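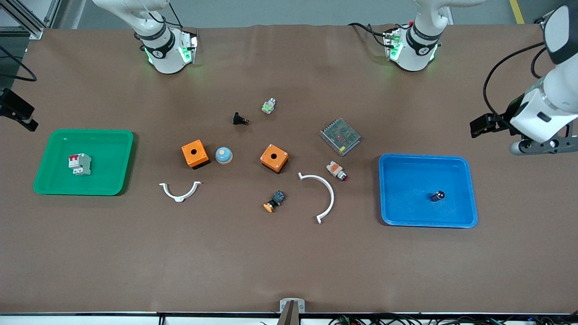

Home | Talks | Club News | Contact

Sorting Night: What We Learned Teaching a Two-Armed Robot to Tidy Up

12/16/19
By Karine Lavoie, Moltville Robotics Club

Last updated by Yogesh Sisodia

Opening

Say hello, thank the Kelley School for the room, get Lorne to dim the front lights. Ask who has ever dumped a drawer of electrical parts on a table and regretted it. (Hands up, wait for the laughs.)

Then straight in: our students spent the fall on one job. Parts on the table, trays next to them, and the robot has to put the right part in the right tray. It sounds so small! I love this problem and I want the room to love it by the end of my 15 minutes.

Why these parts

We could have used foam blocks. Garba pushed for real parts and he was right. A circuit breaker has flat sides and a toggle sticking out. An orange box with a hole in the top is easy to spot but chunky to grip. The mushroom button is my favorite, with that pale blue dome, because a round thing lying on its side gives two flat fingers very little to hold.

Mention the white curved pieces too. Do you grab the middle of the arch or one of the feet? The students argued over that for a whole evening and I let them.

Slow down here and tell the Kamath story: first year team, July camp, wrote their whole plan on a pizza box, and the plan was good.

What the gripper sees

Go to the close view. Give people a moment to find the two black fingers at the bottom, then point out the orange box and the blue button right up against each other. Ask the room: which one would you take first? Take answers from the back row, they're always shy.

Points to make if they don't come up:
- the fingers need space on both sides of a part
- the open tabletop between the parts and the green tray is nice clear ground to travel over
- the little black button with the white lens is low, so height matters a lot more than it does with the box
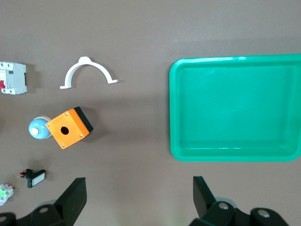
How the students worked

Teams of 2, one driving and one calling out the next move, then swap. Arwel's rule was 10 tries before anybody could ask to change the layout. They groaned, and then they got so good at it. By the end of term we had logged 800 tries across the club, and I have read every comment in that log (my favorite just says "breaker again, sorry").

Talk about the calling out. The quiet kids turned into great callers! "Left a bit, turn, stop, close." Do it with my hands, it gets a smile.

Next term

Team Trirnell wants to try two arms on one tray at the same time. Garba is worried about bumps, I'm thrilled. Ask for spare parts, any kind, drop them with Lorne at the door.

Questions. If the first one is about cost, pass it to Yogesh.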